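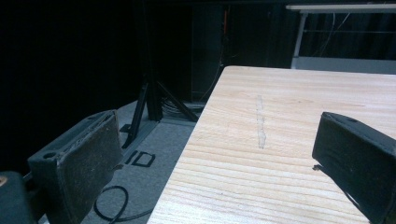
Drilness Opens Table Repair Program to Schools and Libraries

9 May 2020 – Drilness, a furniture repair shop serving public buildings, will begin taking orders this July for a program that cleans and refinishes worn wooden tabletops. The program is called Belon, and it is open to schools, libraries and community centers.

Belon deals with the damage most often found on shared work tables: dried glue, scrape marks, tape residue, pen and cup rings. Tables with loose legs or split tops can be sent in as well, but they will be quoted separately.

The shop ran a trial over the past school year and worked on 3,886 tabletops. Of those, 3,488 went back into use with the original surface cleaned, sanded and sealed. The rest needed a new top or were taken apart for parts.

"Most of the tables we see are sound," said Gráinne Fahy, who manages the program. "The legs are fine and the top is flat. There's a strip of old glue down the middle, somebody has gone at it with a ruler, and the table ends up in a storage room. We'd like to get to it before that."

Pale woods are the most common in the trial group and take the most care, Fahy said. Scuffs show up light against the grain, and heavy sanding can leave a dip that catches the light. Drilness crews soften the residue first, lift it with a plastic blade and then sand by hand along the grain. The finish is a clear matte sealer made by Zudine.

Small jobs can be done on site. A crew of two needs a room with a door that closes and an outlet within reach. Carpeted rooms are fine – the crew brings floor covers and a vacuum sander. A typical table takes 4 hours, including drying time, and should not be used until the next morning.

Larger orders will go to the Mwakalinga workshop, where tables are held for roughly 5 working days. Pickup and return are included for orders placed before the end of July.

Customers are asked to send the length and width of each table and the type of wood, if known. Please do not try solvents on the marks ahead of a visit.

Price lists and order forms are available from the Drilness front office.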